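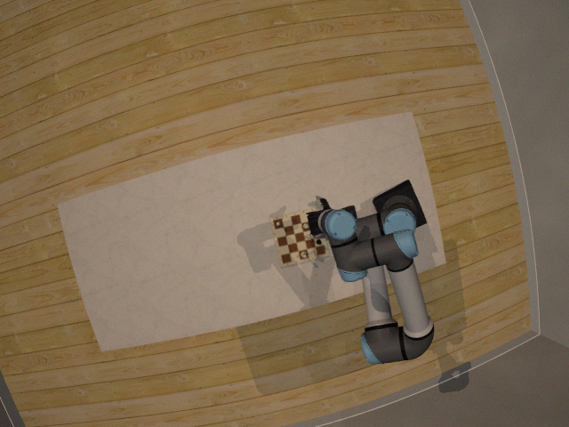
Bit-na Cho

Brivoleo出版社将于12月推出Mal-soon Yook的非虚构新作《盐仓旧信》。按惯例，新闻稿的第一段应该告诉各位这本书“填补空白”“震撼人心”。我做了这些年图书编辑，见过太多被填补的空白，对这两个词已经没什么信心，所以先交代书里有什么。

《盐仓旧信》写的是作者外祖母一家在海滨小镇Zotcombe的生活。材料的主干是52封家信，外加一批盐仓的出入账、两本菜谱和一份写了一半的遗嘱。全书分三部，第一部写信的来历，第二部写信里的人，第三部写信里说错了的事。第三部最长，我个人认为也最值得读，尽管发行部的同事曾建议把它砍掉一半。

家族回忆录这几年出得很多，多得让人起疑。翻开任何一本，祖辈总能在关键时刻说出一句完整漂亮的话，天气总是配合心情，孩子总在门后听见了不该听见的秘密。六十年前的对话，凭什么能一字不差地写在引号里？Mal-soon Yook交来的初稿里也有这样的段落。第一章写外祖父离家的那个早晨，父女二人在灶台边说了整整两页话。编辑部问她依据何在，她想了几天，回信说依据是一封只有四行字的信。那两页话后来全部删去，四行字原样印出。

删改的过程谈不上愉快。作者在自序里写道：“我一直以为自己记得那个早晨。后来才发现，我记得的是我母亲讲它时的样子。”这段话我们没有拿去印在腰封上，腰封上也没有别的话。本书不设腰封，不收名家推荐语。推荐语通常由没来得及读完全书的人写成，这在业内算不上新闻。 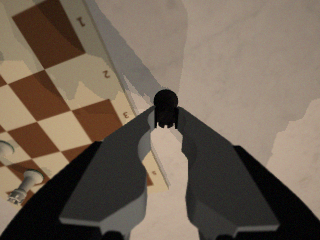 这本书究竟算回忆录，还是算小说？

我们把它归入非虚构。书中凡有引号的句子，都出自信件、账本或作者本人做过的访谈，出处列在书末；凡属推测，正文里都用“我猜”“也许”标明。读者如果觉得这样的标记太多，妨碍阅读，编辑部收到过同样的意见，仍然保留了它们。

Mal-soon Yook此前出版过散文集《借来的院子》和《晚渡》，文章多见于文学杂志《Sumano》。她在该刊写过三年专栏，内容包括搬家、腌鱼、写信的礼节，以及她对写作课的不满，尽管她自己也教写作课。她目前住在Zotcombe，在镇上的Koo书屋带一个小型的非虚构写作班。班上的规矩是第一个月不许写自己的家人，据说有人因此退了费。

关于她的生平，外界流传过一些说法，例如她在盐仓里长大，例如她十二岁就立志把家史写成书。前一种说法不确，盐仓在她出生前已改作他用，她小时候只去那里避过雨。后一种说法来自她第一本书的勒口，由当时的出版方拟定，她本人表示十二岁时想当的是邮差。我们在新书勒口上只写了出生地、已出版作品和现居地，一共三行。

书中涉及的旧账本共计1,679页，作者用了两个冬天抄录。账本的价值，我起初是有保留的。盐价、麻袋、运费、谁欠了谁半担盐，这些东西写进书里很容易变成摆设，用来证明作者下过功夫，读者翻过去也不觉得少了什么。看完第二部之后我的保留减少了一些。有一章写外祖母在信里反复说“家里一切都好”，作者把同一个月的账目排在旁边，那个月家里卖掉了秤，又卖掉了门板。作者对此没有发表议论，下一段就写起了菜谱。

也有我至今没有被说服的地方。全书第七章用第二人称写成，对象是从未谋面的姨婆，读来有些用力过猛。我在校样上写了意见，作者看过，没有改。另外书名也换过几次，“旧信”两个字在书店的架子上恐怕不算醒目。发行部提出过一个带“最后的”三个字的书名，理由是同类书卖得好。盐仓还在，信也还在，我看不出什么是最后的。

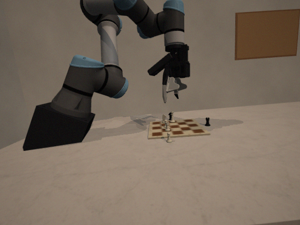 再说那份写了一半的遗嘱。它是全书篇幅最短的材料，也是整理时争议最大的一份。家族里有两位长辈不愿意看到它被印出来，作者与他们谈过多次，最后的处理办法是只引用其中与房屋有关的两句，其余不录，也不转述。有评论者在读过试读本之后说，这样做等于把最精彩的部分藏了起来。这话也许有道理。不过“精彩”是否足以成为公开别人遗嘱的理由，各位可以自己判断，出版社没有打算在宣传里拿它做文章。媒体如需转载书摘，请使用我们提供的第三章和第五章，上述两句请勿单独摘出。

试读本发出后收到的反馈不一。有读者认为第三部逐条订正信中的错误，读起来像在给去世的人挑刺。也有读者把书寄了回来，夹着一张纸条，列出自己家里三件说不清年份的事，问应该从哪里查起。作者给后一位回了信，给前一位也回了，两封信的内容她都没有告诉我们。

首印数定为1,902册。这个数字看着有零有整，原因很平常，是印厂按现存纸张算出来的，与任何年份或纪念日无关。封面用单色印刷，内文收入信件影印页若干，字迹不清处附有释文。释文由作者与编辑各做一遍，两遍不一致的地方并列印出，没有替读者选一个。

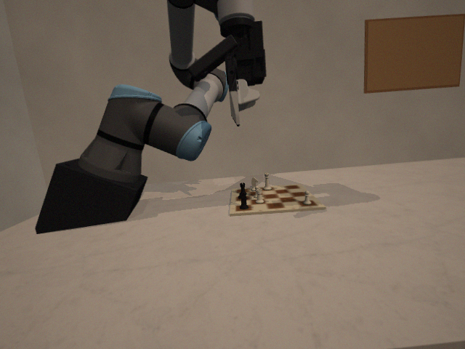 新书分享会将在Koo书屋举行，晚上七点开始，时长60分钟。前半段由Mal-soon Yook朗读第五章，后半段由我与她对谈。分享会通常会剩下一段提问时间，而提问时间通常会被一位有话要讲的听众用完，所以这次请大家把问题事先写在纸上，进门时交给店员，每张纸一个问题。具体日期由书屋在门口公告，届时也会通知已登记的媒体。座位先到先坐，不预留前排。

朗读会不设签售环节。想要签名的读者可以把书留在店里，作者每周会去一次，签好后由书屋通知领取。她只签名字，不写赠言，请勿要求她题写“勿忘初心”一类的句子，她在上一本书的活动上写过，事后颇为后悔。

《盐仓旧信》没有获得任何奖项，也没有售出影视改编权。常有同行在书还没上市时就宣布“多家影视公司正在洽谈”，我们目前接到过一通电话，对方问的是盐仓能不能租来拍婚纱照，已转告镇上。

需要书评用书的媒体，请致函Brivoleo编辑部，写明刊物名称和预计刊发的栏目。书评用书为纸质本，数量有限，不附推荐文案，也不附采访提纲。我们不要求评论在上市当周刊出，批评性的评论同样会收入出版社的资料夹。若对书中史料有疑问，尤其是Zotcombe本地的读者，请直接来信指出页码，查证后的更正将在重印时列入书末，前提是有重印。

采访请联系责任编辑Bit-na Cho。作者只接受书面采访，回复较慢，不回答“这本书想告诉读者什么”。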